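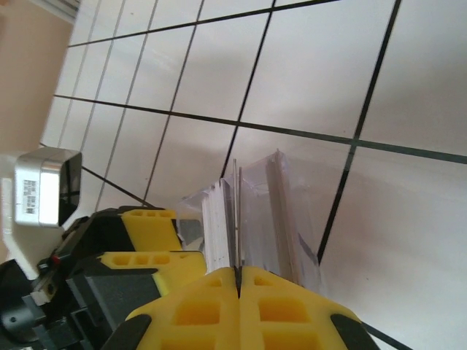

A reply on my last thread told me to skip the Orora open day at Brellgate, on the grounds that a demonstration only shows the jobs the machine is already good at. I went anyway, and I have questions before I go back with my manager.

We are a small packing shop. A lot of what we do is putting white cards and paper into clear plastic covers, counting the covers into stacks and boxing them. It is slow work and it is hard on the hands. At the demonstration they had an arm with yellow fingers working with that kind of material: clear sheets, with white cards in among them. The fingers are full of square holes, almost like a honeycomb, and there are black rubbery pads on them. I was closer to it than I expected to be and I still could not follow everything.

The person showing us around was friendly but there were a lot of people in the group, and each group only got seven minutes at that station. I came home with a leaflet and not much else.

What I would like to know:

Can we ask them to run it with our own covers? Ours are thinner than the ones they use and they stick together.

Is there a way to tell how much of it is done by the arm alone and how much by a person at a screen? I didn't see anyone at a screen but I didn't think to look.

What should I write down the second time? My manager will want numbers and I don't have any.

The next one is in November, but the leaflet says they also do visits by appointment.

Posted by flatpack_mill, 11 January 2026

kerb_and_gutter

I have been to two of these, one at Brellgate and one at the Kerkgate site. Kerkgate is smaller and you get more time. Book by appointment if you can. The open day is meant for schools and the general public, and the staff on the stations have been told to keep people moving.

Yes, you can bring your own material, but tell them first. We mailed a box of 300 sleeves ahead of the visit and they had them out on the bench when we got there. If you turn up with a bag on the day they may say no.

Bring some bad ones too. Put in a few that are creased, a few that are stuck together and a few with the card sitting crooked. Mix them in with the good ones and don't sort them. Our sleeves went fine for the first part of the visit. Then it picked up two as one several times in a row and they had to stop and change a setting. That was the most useful part of the morning, and we would have missed it if we had only brought new stock.

On your second question, just ask. When I asked at Brellgate they told me straight out that one station was run by a person by remote control and the other was not. Ask it for each station, since the answer can be different from one to the next. Ask also what happens when it drops something. At one station it tried again by itself. At the other it waited until someone came over.

For the numbers, this is what I wrote down:

- how many pieces it handled while I was watching, and for how many minutes
- how many times a person touched anything
- how long it took to start again after a stop
- what they changed between one material and the next, and who changed it
- how often the black pads on the fingers get replaced, and what a set costs

The last one matters with plastic. Dust gets on the pads and the grip changes. Ask whether they clean them during a shift. I was told up to 70 times a week for a dusty product, which surprised me, but we have a dusty product.

Take your own stopwatch. Pick a spot, stay there through a second group if they let you, and time the same job twice.

pallet667

Go to Fleury instead, they have parking. The one at Brellgate you have to leave the car at the top and walk down.

Also thin covers stick because of static, try opening the box the night before. Don't know about the robot.

oldline_tess

I agree with most of the first answer. One thing to add is the floor and the light. Clear plastic is hard to see, for people as well as for cameras, and a shiny tile floor behind it makes it harder. Our covers went well in their hall and badly at our place, and the difference was the window next to our bench. Take a few pictures of your own bench at the time of day you would be using the arm and show them. They asked us for these later anyway and it cost us a second trip.

On numbers, ask for a full hour without a stop for visitors. They did that for us on an appointment visit. They would not do it at the open day.

If your manager only has time for one visit, make it the appointment.

Search this site
Search questions and answers
Go

Related
How early to arrive for the Orora open day
Clear covers sticking together in the box
Kerkgate site visits, how to book
Are the Fleury demonstrations suitable for kids?
Cheap ways to count thin plastic sheets
Replacing rubber pads on a gripper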